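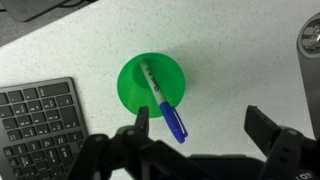
Fig. 1. Marker resting in a green cup, keyboard to the left.

Rellamberg Design Studio, Unit 8: Small Things on the Desk
Handout, May 24, 2019

Welcome to my favorite unit! We spend it on the objects people stop noticing, starting with a cup, a marker and a keyboard on a speckled white counter.

Color first. The cup is lime at the edges and a deeper green where the walls curve inward, and it's all green plastic. Translucent plastic does this for free, so look for it in your kitchen tonight (salad bowls are wonderful for it).

Then shape. A wide, flared rim is generous to the hand dropping something in, but a marker can lie at a slant across it with the capped end hanging over the side. Is that a fault? I go back and forth, and I'd love to hear you argue it.

Last, the cap. Royal blue against white reads from across a room, and the clip stands up just enough to catch a fingertip.

For next time
Read the Oddsson chapter on containers, pages 8 to 16.
Draw one cup from straight overhead, then again from the side. Pencil is fine.
Bring a pen holder you like and one you can't stand. The Fludik shelf in the studio has spares if you own neither.
Write a paragraph on where your markers live when you're working, almost 1,000 characters at most.

Sketches go in the Pliltness folder by the door.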